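Lo que hemos dejado por escrito después del invierno

Llevo una temporada sin publicar nada y el motivo es poco emocionante: he estado redactando normas internas. En Plenia, donde trabajo desde hace tiempo en la parte de automatización, teníamos las reglas de la célula de manipulación repartidas entre una hoja plastificada, dos correos y lo que cada uno recordaba. En febrero nos pidieron un documento único. Ahora existe y quiero comentar algunas partes, por si a alguien le sirve en un taller parecido.

La tarea de la célula es sencilla de contar. Un brazo coge herramientas de mano de un maletín abierto y las devuelve a su hueco. El cliente, Trosport, quiere usarlo para revisar juegos de herramientas antes de enviarlos. Con herramientas tan corrientes, la gente se relaja, y las primeras versiones de nuestras reglas se notaban escritas con esa relajación.

Lo primero que cambiamos fue la velocidad. Antes teníamos un límite general para toda la célula. Ahora hay dos: uno para los desplazamientos en alto y otro para cuando la pinza entra en la zona del maletín. En esa segunda zona el programa no puede pasar de 30 milímetros por segundo, con o sin gente cerca. El número salió de nuestras propias pruebas con nuestra pinza y nuestro brazo, así que no lo copiéis tal cual. Lo que sí recomiendo copiar es la costumbre de escribir de dónde sale cada número. En el documento viejo había tres límites distintos y de ninguno se sabía el origen.

La norma general que usamos como referencia es la ISO 10218, que trata de los robots industriales y su integración. No voy a resumirla aquí porque hay que leerla entera y con la edición vigente delante. Diré solo que la evaluación de riesgos se hace sobre la aplicación completa: brazo, pinza, pieza y entorno. Un brazo preparado para trabajar cerca de personas puede llevar en la pinza un destornillador, y entonces hay que evaluar el destornillador. Parece obvio escrito así. En nuestra primera evaluación la pieza ocupaba una línea.

De ahí salió la regla sobre la orientación. Toda herramienta con punta se transporta con la punta hacia la mesa y por encima de la mesa, nunca por el lado del operario. Si el agarre no permite esa orientación, el programa la suelta donde estaba y pide ayuda. Hemos perdido algo de tiempo de ciclo y nadie se ha quejado todavía.

Otra regla habla de las paradas. Cuando el sistema se detiene con algo agarrado, la pinza no se abre sola. Se mantiene cerrada hasta que una persona confirma desde el pupitre, con la mano libre a la vista. Discutimos bastante este punto, porque también hay que poder liberar a alguien que se haya pillado un dedo. Al final quedó un procedimiento aparte para ese caso, con su propio mando, y se ensaya cada vez que entra alguien nuevo.

El maletín tiene su propio apartado. Se coloca siempre contra los topes, abierto del todo, y se comprueba que la tapa no se mueve al empujarla. Antes de arrancar se mira que los huecos estén limpios. Las herramientas que no pertenecen a la tarea se pueden dejar dentro solo si están dadas de alta en el programa como obstáculo.

El mantenimiento es la parte más aburrida y la que más ha mejorado. Cada 200 ciclos se revisan los dedos de la pinza: holgura, tornillos, desgaste de las caras. El resultado se apunta aunque esté todo bien – sobre todo si está todo bien, porque así se ve cuándo empezó a cambiar. La plantilla de registro la adaptamos de una que usaba Farquharson en otra línea. Es fea, pero cabe en una página y se rellena de pie.

Queda pendiente el control de versiones de los programas. Ahora mismo el cambio número 567 está documentado y el siguiente quizá no, según quién lo haga. La herramienta de Tustumex que estamos probando obliga a escribir un motivo antes de guardar. Ya he visto motivos como «ajuste» o «varios», o sea que también habrá que escribir una regla para eso.

Cuando la versión esté firmada pondré el índice en otra entrada.
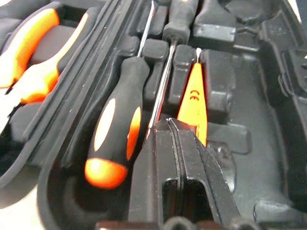

¿Hay que repetir la evaluación de riesgos si solo se cambian los dedos de la pinza?

Conviene revisarla siempre y dejar constancia. Unos dedos con otra forma o de otro material pueden cambiar los puntos de atrapamiento y la sujeción de la pieza, y esas partes de la evaluación hay que volver a hacerlas antes de poner la célula en marcha.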